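Pourquoi le robot a-t-il lâché le cube ?

Un robot qui empile des cubes, ça a l'air facile. Un enfant de deux ans y arrive, parfois en bavant dessus. Alors quand une machine rate son coup, on entend souvent la même phrase : « Le robot s'est trompé. » Méfie-toi de cette phrase. Elle n'explique rien du tout.

Prenons une panne arrivée à l'atelier de Vustbridge, en avril. Le bras s'appelle Kong. Son travail : prendre des cubes colorés et les poser les uns sur les autres. Un matin, il a serré un cube, l'a soulevé, puis l'a laissé tomber à 4 centimètres de la pile. Au deuxième essai, il a poussé toute la pile. Au troisième, quelqu'un a appuyé sur le gros bouton rouge.

Le bouton rouge, c'est l'arrêt d'urgence. Il ne répare rien et il ne rend pas le robot plus malin. Il coupe le mouvement. Un bras mécanique ne sent pas forcément qu'il y a une main sur son chemin, même si la publicité le présente comme « doux » ou « intelligent ». Doux comment ? Mesuré par qui ? Ce sont de bonnes questions à poser avant d'approcher les doigts.

Première explication donnée ce jour-là : les cubes glissent. C'est possible. Une surface brillante et lisse peut être difficile à tenir, surtout si les doigts de la pince sont usés. Mais Kong avait déjà empilé les mêmes cubes avec les mêmes doigts. Si la glisse expliquait tout, pourquoi la panne serait-elle arrivée seulement ce matin-là ?

Deuxième explication : le robot « voyait mal ». Là, il faut faire attention aux mots. Une caméra fixée près de la pince n'est pas un œil. Elle envoie des points de couleur à un ordinateur, et c'est un programme qui doit décider où finit un cube et où commence le suivant.
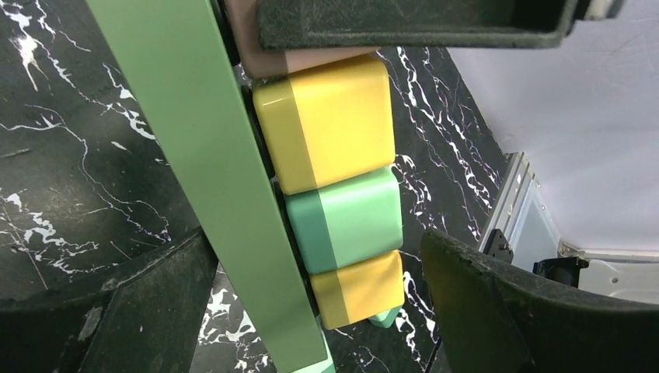

Page modifiée pour la dernière fois en avril

Une barre vert sauge passe devant la pile et couvre une partie du côté gauche de plusieurs cubes. Toi, tu devines sans effort que le cube jaune continue derrière la barre. Un programme, lui, peut croire que le cube s'arrête là. Il calcule alors un milieu trop à droite. Et si la pince vise ce faux milieu, elle attrape le cube de travers.

Ajoute à cela un cube vert menthe, une barre verte et une table noire pleine de veines blanches. Cela fait beaucoup de bords et de couleurs proches à démêler. On dit que le programme confond. En fait, il compare des nombres, et des nombres voisins peuvent donner une mauvaise réponse.

Alors, c'était la caméra ? Pas si vite ! L'équipe a relu le journal du robot, c'est-à-dire la liste de ce qu'il note pendant qu'il travaille. Il contenait 2000 lignes pour la matinée. À la ligne 57, on lisait un message de Skanum, le logiciel qui commande la pince : « réglage de position ancien ». Le bras utilisait des mesures prises avant qu'on déplace la caméra. Il pouvait donc bien repérer un cube et tendre quand même la pince au mauvais endroit.

Le message était là depuis le début. Skanum l'avait écrit en petit, sans sonnerie et sans s'arrêter. C'est peut-être ça, le vrai défaut – un avertissement que personne ne remarque ne protège pas grand monde.

On a refait les mesures, puis on a recommencé avec 48 essais. Le bras n'a plus poussé la pile. Est-ce la preuve que tout est réparé ? Non. Cela montre que la panne n'est pas revenue pendant ces essais, avec cette lumière et ces cubes-là. À l'atelier de Rellville, où l'éclairage est différent, il faudra tout revérifier.

Si tu visites un atelier avec un bras robotisé, reste derrière la ligne au sol, même quand il ne bouge pas. Un robot immobile n'est pas toujours éteint : il peut attendre un ordre. Demande aussi où se trouve l'arrêt d'urgence et quand il a été testé.

Petit mot à retenir
Étalonnage : opération qui consiste à vérifier que les mesures d'une machine correspondent aux vraies positions des objets. On la refait quand on déplace une caméra ou qu'on change un doigt de la pince.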